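Search this site Enter keywords Go

Table Setup and Clearing, Session 9 notes
R. Requena, handed out 10 July 2019

Read before you come in. Short one this week, we lost time to the linen delivery and I'd rather you had the notes now than clean ones later.

Last time: folding, stacking, trolley loading. If you missed it get the sheet from Isabelle Doucette, room 17.

1. Clearing down

Glasses first, then flatware, then plates. Always. Plates under glasses = broken glasses. Tray goes on the stand, never on the table you're clearing. Work from the far end toward the door.

Crumbs: folded cloth, drag toward you, into the hand or the crumb tray. Don't brush onto the floor, someone has to sweep that and it'll be you.

Anything left behind by guests goes in the Skidari box with a slip. Write the table number ON the slip. Had three last month with nothing on them.

2. Wiping

Two cloths. One damp, one dry. Damp goes in overlapping strips, long side of the table, then the edges, then teh corners. Dry follows straight after. On pale tops streaks don't show until the light is low, so crouch and look across the surface before you call it done.

Not too wet!! Water sits in the joins and lifts the edging. The Barroso hall replaced 77 tops and most of it was wet cloths.

Plisumen spray: on the cloth, not on the table. Small amount. Wine and coffee marks get a second pass, leave it a minute in between. No scouring pads, no powder.

3. Resetting

Plain top before anything is set. Means no salt, no candle, no card holder, no "I'll just leave it there for now". Check the top, then chairs, then linen.

Cloth drop should be even on both sides. Center crease lines up down the room, stand at the end and look. If one is off fix it before you lay flatware, you will not want to fix it after.

Flatware one thumb joint in from the edge. Knife blade faces the plate. Glass above the knife tip. Napkin last.

For the Dovico dinner (1,000 covers, two rooms) we reset by row and not by table, everyone carries one item only. Will walk thru this next session, bring flat shoes. 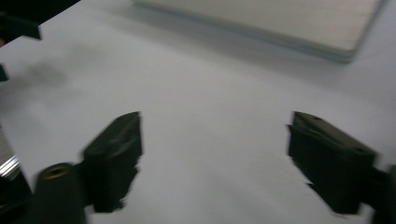
When should the cloth go on after wiping?
Once the top is dry to the back of the hand. Linen laid over a damp surface wrinkles and can pick up a mark that won't press out.

4. For next time

Practice the crouch check at home, any table.
Learn the row order, page 2 of the July pack.
Bring two clean cloths of your own, ours are still at the laundry.

Short practical at the start, one table each, clear wipe and reset. You'll be marked on the order as well as the finish so dont rush the first part to save time for the napkins. Questions to me before the session please, not during.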